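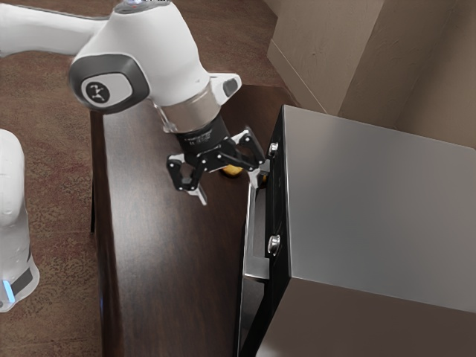
Torndale Robotics Club – minutes, December 13, 2019

1. Minutes of the June meeting
Agreed, with one change. The line saying the Mulden entry was "nearly ready" is struck out. Several members felt it had not been true then either.

2. Kitchen task, Mulden student round
The team showed its simulated kitchen: white arm, two-finger gripper, dark wooden table, and a potato to be picked up. The log gives 116 tries with the Saavedra planner and 112 with our own. The team called the Saavedra planner clearly better. The meeting did not accept this. The potato's starting place was not the same in both sets, and two members asked why failed starts had been left out of one log. No good answer was given.

It was also asked whether a simulated potato says much about a real one. The team thinks it does. The chair asked for this to be written down as an opinion.

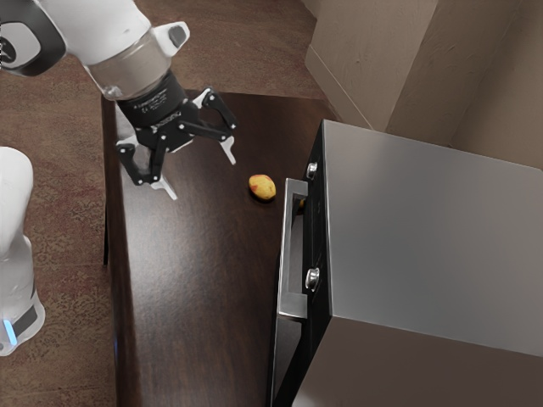

3. Reach near the oven
With the potato lying close to the oven front, there is some doubt that the right finger can come down without touching the door handle. The team says the planner allows for it. Members would like to see the clearance figures before believing that. To be brought to the next meeting, with the failed runs left in.

4. Busten loan kit
Busten has offered a gripper on loan for 6 weeks. The terms run to 5 pages and make us liable for wear, a word they do not explain. Not signed. The secretary will write and ask what it means.

5. Entry fee
Payment put off until item 3 is settled. The team objected – the early rate will be lost – and the objection is noted.

6. Any other business
The shared log sheet is to have a column for the reason a run was stopped. "Glitch" will not be taken as a reason.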